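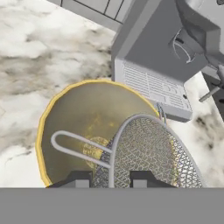
Laltness two-finger gripper, simulation model, firmware profile 3

Reviewed December 22, 2024 by Jonas Nägeli

I ran the Laltness model against the older Demine gripper in our kitchen set, on the fryer basket task only. Same arm, same wrist camera, 100 episodes each.

The looped wire handle is a hard target. It is thin, and when the basket lies tilted over the pot rim the fingers have to straddle it without touching the mesh. Laltness closed on the handle in 83 episodes, Demine in 40. Most Laltness misses were yaw errors at approach.

Negatives: the finger collision meshes are coarse, so contact with woven wire jitters at low step rates. The fingers are blocky and hide part of the handle from the wrist view just before closing – Theresia Stöckli got better results with a second camera off to the side. Documentation for the force limits is thin.

Setup took one afternoon. I would use it again for handles, less so for lifting food.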